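Print this article | E-mail this article
14 shares | 2 comments

Kivi (bimanual workcell)

Kivi is a two-arm bench robot sold as a kit by Gradeo, a small manufacturer of laboratory automation equipment based in Piltard. It is intended for teaching, for research into the handling of soft goods, and for light trial work before a larger machine is bought. The kit is supplied with two arms, a white enclosure, a flat work surface and the control software, which is named Bitari.

History

The first version was designed by Ohemaa Amissah, who had earlier built single-arm trainers for technical colleges. It had no walls and was bolted to the customer's own bench. Users reported that results differed from one room to another as the lighting and background changed, and the second version added the enclosure. Orders for the second version opened on 02/01/2023. Deliveries began in April of the same year, with a first batch of 20 units.

Construction

The enclosure has a plain white back wall and two white side walls that angle inwards towards it. Aluminium rails run along both sides of the tabletop, and a further aluminium extrusion crosses the full width, dividing the work surface from a lower front platform. Each arm is fixed to the platform by a black mounting plate held down with screws. The links are white, with rows of small holes, and the motor housings are black. Cables are purple and run outside the links in open loops, so that a damaged lead can be changed without taking the arm apart. 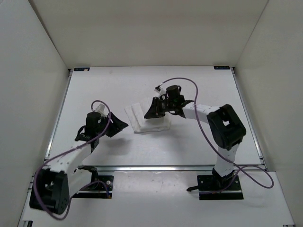 Each arm ends in a gripper with angular black fingers. The grippers have no force sensor. Bitari estimates the load from motor current, a method that is adequate for cloth and paper but poor for brittle items. Gradeo sells a softer fingertip as a separate part.

Software

Bitari records and replays arm movements and can pass them to outside training programs. A movement is stored as a numbered sequence, which may be edited by hand or joined to another. The standard library contains 107 sequences, most of them for picking, placing and folding. The arms may be run together or singly; in single mode the idle arm holds its last position. Updates are free for the first year and charged for afterwards.

Service

The kit is sold with a basic or an extended service plan. Under the basic plan the customer fits replacement parts from a printed guide. The extended plan adds a visit by a technician after every 200 hours of running, at which the joints are checked and the arms are calibrated again. Calibration takes about 17 minutes per arm.

Reception

Gladys Rotich, reviewing the second version for a trade newsletter, found the arms easy to set up and the walls useful in keeping the background constant. She criticised the cable loops, which she considered too long for a crowded bench, and noted that the white tabletop marked easily. Her review rated the folding sequences as the strongest part of the library and the documentation for joined sequences as the weakest. Gradeo has since issued a revised manual, though the cable length is unchanged.

See also: Bench robot; Calibration; Gripper

Contact the editors | Copyright notice | Back to top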